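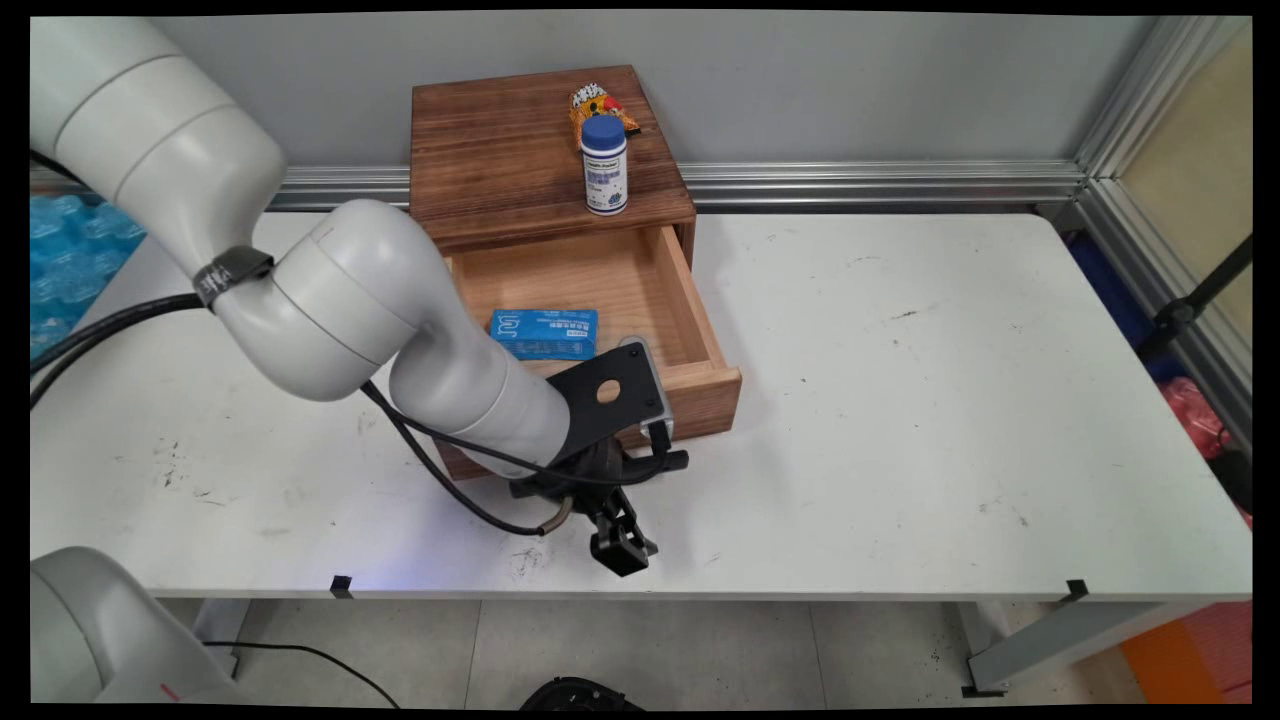
April, after supper

Went to the sleep talk at the Wedcombe library because Farooqui had put my name on the list and I couldn't think of an excuse quickly enough. The speaker was a man called Villads Mikkelsen. Pleasant voice, good shoes. He wants us all in bed at the same minute every night, no screens, no late tea, window open a crack, and he says that within 20 days we'll feel like different people. I asked him different in what way. He said "lighter." I wrote that down so I could be annoyed by it later, and here I am.

He had a chart. The line went up. I asked how many people were behind the line and he said it was his own practice group, 13 of them, and three had dropped out. So ten. Did the ones who quit sleep badly, or were they just bored? He said that was a great question and took one from the other side of the room.

Farooqui thinks I was rude. I don't think I was. If a man is going to sell a workbook at the door he can stand one question about where the numbers come from. She bought the workbook. It has a page for every day and a little moon you color in according to how well you slept. I have been sleeping for a good many years without coloring in a moon.

All the same. I've been awake at 3 most nights since the end of winter, lying there going over the Plarkstead business and whether I should have signed when they asked the first time. Warm milk did nothing. The magnesium did nothing except cost money. Wollow from next door swears by a spoonful of honey, but Wollow also swears his knee can tell when it's going to rain, and it was wrong twice last week with me standing right there holding the laundry.

So I've decided to try the bedtime part only. Lights out at 10:30, seven nights, and I'll write down what happens in here, in plain words. If I sleep better I still won't know if it was Mikkelsen's method or the weather getting milder or just being sick of worrying. I said this to Farooqui on the drive home and she said, "Does it matter, if you're asleep?" I suppose it matters to me. I wouldn't tell anyone else to do it on the strength of one week.

The tea is going to be the hard one. I'm having a cup now and it's ten past nine, so that's his rule broken before I've started. I never agreed to the tea.

Must call Plarkstead in the morning and ask for the second page of the letter, they only sent the first.

Night one. 10:25. Window open a crack. It's freezing.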